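House Rules at the Teardown Bench
Posted 2019-10-15 by Darius Sima

Hi all! A bunch of you asked how we run the arm bench at Drellisstead, so I'm putting the rules up with a couple of shots of the work. None of it is fancy. Most of it got written on the back of a Pultville parts order in June, and Gervasio Rivadeneira typed it up so people could read it (my handwriting is a crime).

Rule one is about cables. Every program that goes inside a PC case gets a slow run first, start to finish, with the speed slider way down. Wires never lie the same way in two machines, so a path that was fine on the last case tells you very little about the next one.
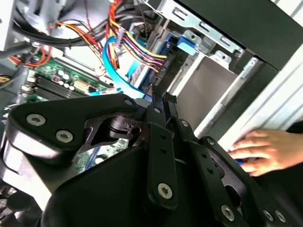
Speak up before you reach in, too. If your hand is going anywhere near the jaws, say "hands" out loud and wait for whoever has the pendant to say "stopped" back. It feels silly for your first 2 shifts and then you do it in your sleep. Gervasio says it at home when he opens the dishwasher!

The pendant has its own rule: it stays where the operator can hit the red button without standing up. If you get called away, hand it over by name. We borrowed that one from the folks at Duggan, who are a lot stricter than we are.
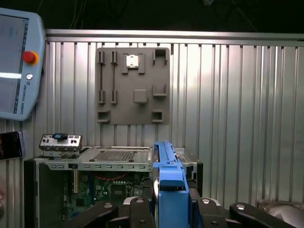
Grip force is the one we still argue over. I like starting low and creeping up, Gervasio likes a number on a card for each part. For now the card wins, and any change goes in the logbook with your initials. We're on entry 2371, so please write small.

The full sheet is pinned up at the Woninura shop too. Questions go in the comments, I read them all.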